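Search this site Go

Advice > Job hunting > Interviews > Getting your stories ready

How to build a bank of interview stories (and enjoy it!)

If you've ever sat in an interview, heard the words "tell me about a time when" and felt your whole working life drain out of your head, this page is for you. I love this bit of job hunting. I really do. You get to spend a couple of evenings looking back over everything you've done, and most people come out of it feeling a good deal better about themselves than when they went in.

The aim is six stories. With six you can cover nearly any question a panel throws at you, and you can still carry them all in your head on the train. 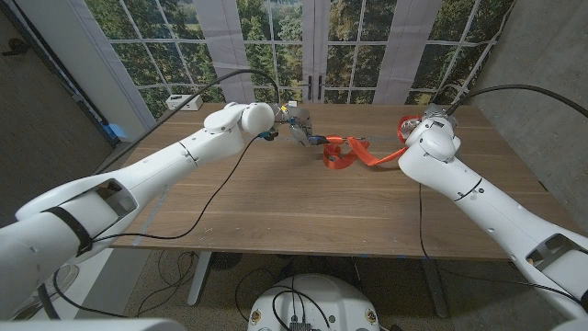
Step 1: Tip everything out

Set a timer for half an hour and write down every bit of work you can remember doing in the last few years, paid or not. Don't sort it and don't judge it. Put in the dull things too: the rota you fixed, the angry customer, the week the system went down, the new starter who sat beside you. One line each will do.

If you get stuck, go through your old calendar month by month. When Aicha Shawky was getting ready for a team leader job at Cabello, she had four lines on her page and was sure that was her lot. Then she opened her calendar at the previous June and found a stocktake she'd completely forgotten, which she had more or less run on her own. That became her best story!

Step 2: Match them to the advert

Print the job advert and go over it with a highlighter. Mark anything that sounds like a way of behaving: "works well under pressure", "deals with a range of people", "able to learn new systems". Now write next to each one the line from your list that fits it best. Some lines will fit two or three, and those are gold.

You'll probably have a gap or two. Go back to step 1 with just that gap in mind, and look outside work if you need to. Running the kit for a youth football side counts. So does sorting out a relative's move.

Step 3: Write each one in four parts

Use the same four parts every time:

- Where you were and what was going on (keep it to 2 sentences)
- What you had to do
- What you did, step by step
- How it ended, with a number if you have one

Aim for roughly 200 words a story. The third part should be the longest by a mile, and it should be full of "I". We all slip into "we" when we're being modest, and then the panel can't tell which part was yours. Rachid Nasr did this in every story on his first draft for Sturkance. He'd cleared a backlog of 264 unanswered emails with one colleague, and the way he told it you'd think he'd been watching from the doorway. We changed nine words and it was a different story.

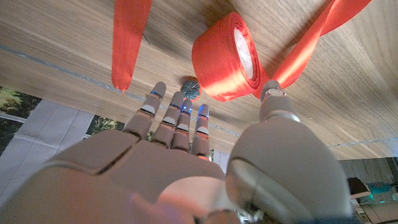 Step 4: Say them out loud

Reading in your head doesn't count, sorry! Your mouth needs the practice. Stand up, say the story to the wall, and record it on your phone if you can bear to. It'll be too long the first time, and you'll wander off in the middle, so find the one thing each story is about and keep coming back to it. I think of it as the strip of red ribbon on the oak in the picture above, with the fingers all pointing up towards the wood: every sentence should be heading somewhere, even if it doesn't get all the way there. Trim anything that points off to the side, like the name of your manager's manager or how the old software used to work.

Do each story three times on three different evenings. By the third go you'll have dropped the script and you'll be talking like yourself, and that is a lovely moment.

Step 5: Practise swapping

Ask a friend to fire questions at you in any order. Your job is to pick a story within a few seconds and change the opening line so it answers what was asked. The stocktake story can be about planning, or about keeping people cheerful, or about spotting a mistake, and only the start and the end need to shift.

It's fine to pause. "Let me think of a good one" is a perfectly decent thing to say to a panel, and I've heard it work well at places as different as Asska and Rosto.

Step 6: Make your crib card

Give each story a title of two or three words and write the titles on one small card. Keep it in your pocket or bag and look at it just before you go in. If it's a video interview, stick it beside the screen at eye level so you aren't glancing down at your lap.

Keep the full versions somewhere safe afterwards, and add a new one whenever something good happens at work.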